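Galleries > Workshop > Boards and blocks

Boards and blocks

Pictures from the Borklow workshop, May 28, 2021. The board was glued up in April and the blocks are from the Wisell set. 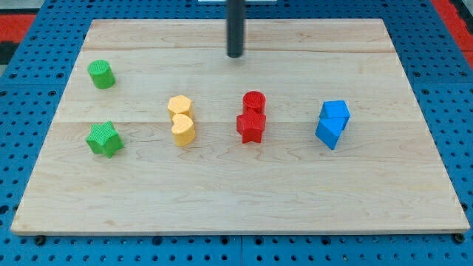 Pale board on blue pegboard, with the blocks in green, yellow, red and blue. Two of each colour – the grain and the glue seams show well.

Comments (2)

Brunon: Lovely grain. What finish did you use?

Anel Modise: Oil, two coats – a third would have been better.

Contact: Anel Modise, Borklow | © 2021 | Back to top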